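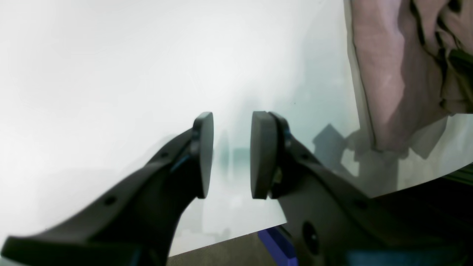 Wilmer Yupanqui had expected something faster, and told everyone so before his coat was off.

Mar 5, 2021
By Berenice Villalobos

The open day at Hirwood drew 225 visitors, most of them keen to see a robot hurry. "It'll hurry when it's ready," said Konstantinidis, who runs the demonstrations and has heard the complaint before. Two fingers, one pair of pads – that is the whole hand. Would it do the ironing? "Ask me in 24 months." Yupanqui asked again at the tea urn. "Still 24," he was told, and he took a second biscuit.

583 shares
24 comments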